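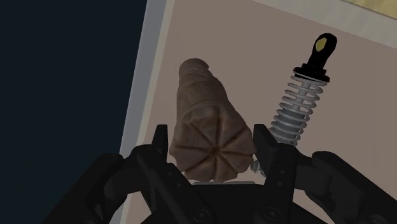
A gripper around a brown object with a fluted base, with a coil-over shock absorber beside it.

Golnar Parsa to direct Kisside film

Golnar Parsa has signed on to direct the film of Kisside, the long-stalled space drama, producers Altitow said in January 2020. Shooting starts in March if the money holds.

It has been a slow one. Eight years since the rights were first bought, 2 directors gone, and a script that has been rewritten so often that writer Bahman Farahani told fans at a signing he no longer knew which bits were his. Parsa was on the first list back then but turned it down. She had just finished Lirnura and wanted a rest from anything with a spaceship in it.

What changed? "I read the new ending on a train and missed my stop," she said. "Then I rang Mahtab and said is the job still going."

Mahtab Rostami is producing for Altitow. She would not give a budget but said it was bigger than Lirnura and "a lot smaller than people online seem to think". No studio named yet for the release abroad.

Casting next. Siamak Vahidi is in talks to play the ship's doctor — talks only, his agent was quick to add — and an open call for the younger parts drew 383 tapes. Parsa says she is watching all of them herself, mostly at night. The lead has not been cast. Gholamreza Mousavi, who voiced the captain in the radio version, has been asked for a small role and is thinking it over.
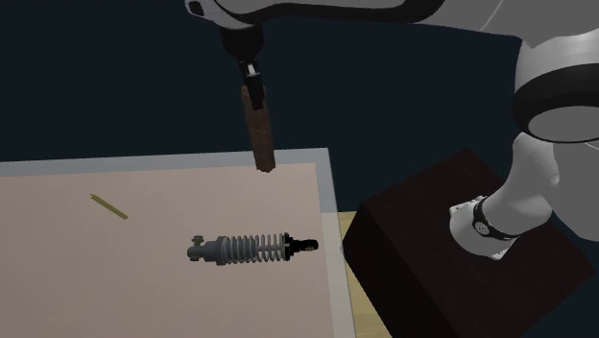
Robot arm with pale grey casings and black trim, its hand hanging over a table.

Fans of the book have been split. A petition asking for the story to stay on Imai, the ice moon where most of it is set, has passed 1,000 names. Earlier drafts moved the whole thing to Earth to save cash. Rostami said the moon is back in, though she wouldnt say how much of it.

Farahani will stay on as a writer for the shoot. He and Parsa have worked together once before, on a short that never got a proper release, and he sounded happy enough with the choice. "She cuts my long speeches. Somebody has to."

Running time, rating, music — all still to be settled. Parsa does want the same composer she used on Lirnura but nothing is signed. A second film has been talked about too, and Rostami said tehy would rather get the first one made before anyone asks about it again.

Release date to follow once filming is under way.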